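Home Notebook Archive Search

October, Saturday, 9:40 a.m.

Obituary matching again. Wurkasum says their matcher ties a death notice to the right family record 49 times out of 50. I don't buy it. Carmela pulled 550 old notices from the Gudonton paper and we ran the lot overnight.

First look: it does fine when the notice gives a full name and a birth date. Nicknames sink it. "Bud" and "Sonny" go in as legal first names, and a married daughter listed under her husband's name gets a new record of her own.

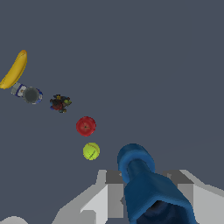
Does a stated age help when the birth date is missing?
Only a little, and it hurts when the paper got the age wrong.

Loan thinks the "preceded in death by" lines are the best clue we have. Maybe. I checked 5 by hand and in 2 of them the parents' names were spelled differently from the family Bible copy. Leandro wants to loosen the spelling rule. I'd hold off - last time we did that, two unrelated Bravo families got merged and Saturnino spent a week pulling them apart.

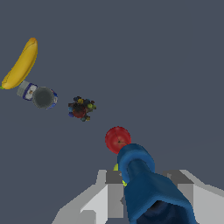

Banana and can, lying on their sides.

Montserrat asked if the Tanska cemetery list could settle the doubtful ones. It has burial dates but no survivors, so I have my doubts.

To do: rerun with nicknames held out. Ask Wurkasum what they count as a match. Don't send Carmela's sheet to anyone yet.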